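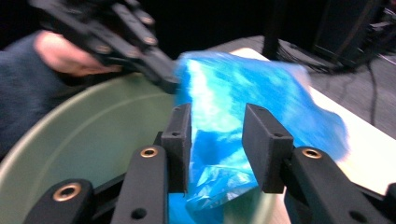 A reader in Datville writes that lining a bin is the one chore she has never done well, and that the bag always slides down by the second day. Her bin is round and her bags are cut for a square one.

Size is the usual trouble. A bag should be a little wider than the rim, with enough left over to fold down outside. Shake it open first, push the bottom in, then work around the edge.

Pinix sells a roll of 33 bags that fits most round kitchen bins. The Stevberg roll is cheaper but runs short. Keep 3 spares under the liner and changing it takes less than a minute.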